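Notebook: creature balance, Veviria (mobile build)
Entry of May 19, 2026

Purpose. To establish whether the Naltino line deserves a place in ranked raid teams after the April adjustment to its charged move, or whether it remains a collection entry only.

Method. We ran 431 simulated raids against the Miyazaki boss set, using the standard Kitport damage tables. Each team held six creatures at level 60, and Naltino took the second slot throughout. Dodging was switched off. Weather bonuses were left out, as in the previous entry.

Results. Naltino's quick move charges energy well, but the charged move still costs too much for what it delivers. The creature fainted before its second charged move in around 7 of every ten raids. Where it survived, its total damage was close to that of the common Water types, which most players will already have trained.

Note on the tables. The Kitport sheet lists the quick move at the old speed on one tab and the new speed on another. The new speed was used for all runs. Colleagues repeating the work should check this before they begin.
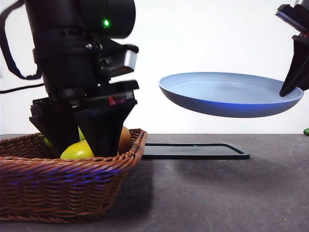
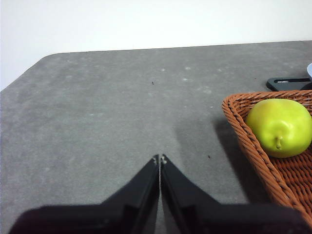
Gym defence

Only 2 defence trials were completed, and no firm view should be taken from them. Naltino's high stamina did delay the attacker in both. The same-type bonus applied correctly to the charged move; it does not apply to the alternative move, and the in-game text is unclear on the point.

Recommendation. No change to the ranking for raids. The entry for gym defence is to be marked provisional.

Outstanding
Repeat the raid set with dodging switched on.
Ask for the in-game text on the alternative move to be corrected.
Compare Naltino with its unevolved form at equal training cost.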